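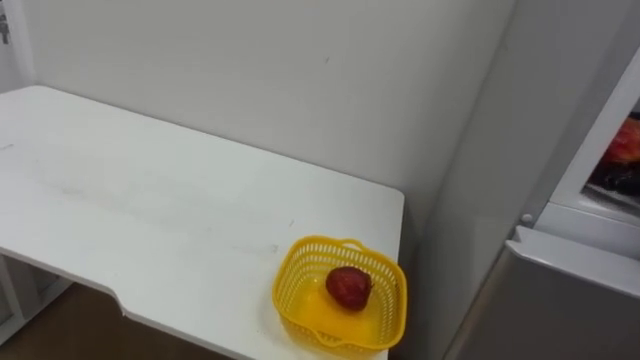

APPAREL / FIT AND SIZING

Leanne Blackburn grades patterns for Coppens, which cuts swimwear and athletic wear for smaller labels. Most of her week goes to one problem: a garment that fits the sample size and drifts as it moves up the range.

"A grade rule is a number you add at a point on the pattern," she said. "The hip grows by so much per size, the rise by so much. If the rise rule is too small, the largest size pulls down at the back, and the customer writes in that the waist is tight. The waist is fine."

Her current job is a lined board short for Wamau, graded over 8 sizes. The shell is a woven with no stretch. The liner is a knit. The two were first graded with the same rule, and the liner came out loose at the leg in the upper sizes.
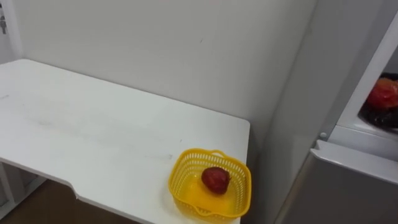 "Knit recovers, woven doesn't," Blackburn said. "So the liner takes a smaller step at the thigh. We held the waist the same on both, as they're sewn into one band. Then I walk the seams on every size, not only the base."

Walking a seam means laying one pattern edge along the other and checking that the lengths match at each notch. She allows 2 millimeters of difference on a straight seam. On the crotch curve she allows none before ease is added.

Test garments are sewn at the Wodbridge shop in four of the sizes. Each is measured flat, washed, dried and measured again. The first fabric lot lost length in the dryer, mostly in the outseam, and the pattern was lengthened to cover it. A run of 200 pairs was cut in July from the corrected file.

She is skeptical of size charts that list only body measurements. "Body hip tells you who it's for. Garment hip tells you what you're getting. Print both and label which is which — half the returns I read are people comparing one to the other."

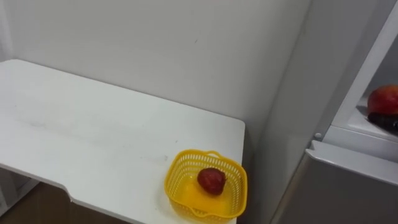 Should a buyer between two sizes go up or down?

"Go by the hip on a woven short," Blackburn said. "A drawcord can take in the waist. Nothing lets out the seat. On a knit with good recovery I'd take the smaller one."

Her next range is a rash guard for the Hesunetti line, where the sleeve has to be graded with the armhole. She plans to fit the base size and the largest first and leave the middle sizes until the shoulder is settled.

Comments (3)

seamripper
What does she do about the inseam? Most brands I buy keep it fixed across all sizes and it looks short on the big ones.

D. in alterations
Agree on printing both hip numbers. I have about 4 people a month bring in shorts that match the chart exactly and still don't go on.

paddle_out
Bought a lined pair last summer with exactly that loose liner. Size up top was right, liner rode up the whole time.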